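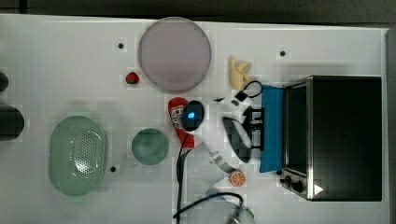
Kitchen robot trials paused after arm fails to stop

2/17/21

Kanstead has stopped work on its kitchen robot after an arm kept moving for 11 seconds when an operator pressed the stop button during a tidying test at the company's workshop. No one was hurt.

The fault happened in October, but was made public only this week in a notice to customers. The arm had been asked to pick up a toy banana and put it in a bowl. When it began to drift away from the bowl, the operator pressed stop. The arm slowed, then carried on across the table and pushed against the front of a toaster oven until the power was pulled at the wall.

Ghazala Ghumman, who runs testing at Kanstead, said the oven was not switched on at the time and has not been used for cooking in any of the trials.

"The stop button is meant to cut the motors. On this arm it sent a message asking the motors to stop, and the message sat in a queue behind other messages," she said. "That is a design mistake and it was ours."

The company uses toy food and ordinary kitchen goods, including a colander, a plate, bowls and a ketchup bottle, to teach the arm to clear and set a table. A camera mounted on the arm lets it find each item. Ms Ghumman said the camera was working normally and played no part in the fault.

According to the notice, the arm's controller was running software supplied by Emitz. An update installed two days earlier changed the order in which commands were handled. Kanstead's own tests after the update covered 30 grasping tasks, and the stop button was not pressed in any of them.

Laiba Chaudhry, an engineer at Emitz, said the company had since sent a fix to every customer using the same version. She said the software was never sold as a safety system and that the manual tells users to fit a separate cut-off switch.

Kanstead accepts that point. It has now wired a hard switch into the power supply of each arm — a part it had planned to add later, before the robots went into homes. It has also lowered the top speed of the arms and marked a line on the workshop floor that staff must stay behind while an arm is live.

Kamran Gilani, an independent safety inspector brought in to look at the fault, reviewed 3437 logged movements from the arm. He found one other late stop, a shorter one, which had gone unreported because the arm was already close to its resting position. His report says staff should record every late stop, however small, and test the button at the start of each shift.

Two customers, Baluyot and Trarus, had been due to receive arms for their own trials. Baluyot has agreed to wait. Dilek Duman, who manages the Trarus trial, said her team would not take delivery until it had seen the new switch tested on site.

Ms Ghumman said trials would start again once Mr Gilani had signed off on the wiring. She did not give a date.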